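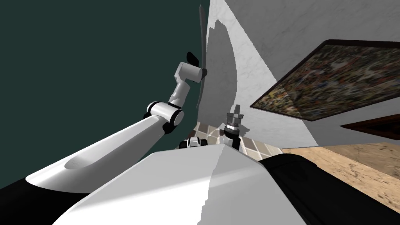 What is one good example worth, compared with ten ordinary ones?

More than I thought in May, but less than I said in the meeting this morning.

August 2025, Tuesday, late, in the kitchen with the window open

I write the question first because I was asked it over lunch and gave a bad answer. Now it is night and I can do it a little better. If the ten ordinary ones are all the same, then they are almost one example repeated. If they differ in where the arm starts and how it turns, I would take the ten.

Today I worked only on the simulated kitchen, the one we call Etmont. The Gotham kitchen is finished and I do not want to see it again for some time. Etmont is prettier, with the marble wall and the big dark frames, but it is harder to drive in. When the view tilts, my neck tilts too, and by four o'clock I had pain on the left side.

The count for the day is 151 episodes saved. I threw away more than I wanted. My rule is still the same as in spring: if I must stop and think in the middle, the episode goes out, even if it ends well. The model would learn my stopping. In the old Mokport set there are many such pauses, and the trained arm makes them also. It goes near the thing, waits like a person who forgot a word, and then continues. We laughed at this when we first saw it, but it cost us a lot of training time.

I tried something new with the long thin objects. Before, I always came to them from the same side, because it is comfortable for my right hand. Today I made myself change the side after every 7 episodes. The first ones were ugly. After lunch they became smoother, and I kept most of them.

The second arm is still my weak point. I forget it. I move one arm nicely and the other one just points somewhere, and in the data this looks like a decision. I have put a paper note on my monitor: BOTH ARMS. I wrote the same note in my own language under it, and that is the one I read.

In the afternoon I checked the close views. I like this part, it is quiet work. I go through the saved episodes and look for moments when the gripper view is almost all one color and says very little. Last month I wanted to delete all of them. Now I think they must stay. The policy will meet such views when it runs, and if it has never seen them it will do something stupid there.
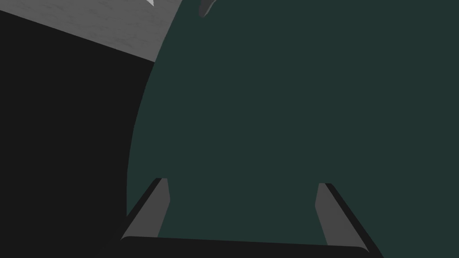
*Close gripper view, fingers open, mostly teal. Kept.*

I marked this one "keep" and then looked at it for too long, as you do with the ceiling when you cannot sleep.

The labels are a different problem. Two of us write "move to" and the other writes "reach," and the person who wrote the guide used both on the same page. I sent a message to the Huỳnh group to ask which word they use on their side. If there is no reply before Friday I will choose "reach" and correct the old ones by script.

Also, the saving was slow again after five. I lost 3 episodes when the program closed by itself, and one of them was really nice, a clean turn of the wrist with no correction. I tried to do it again the same way and of course I could not.

For tomorrow: start with the second arm, before I am tired. Ask for the higher chair. Buy coffee filters.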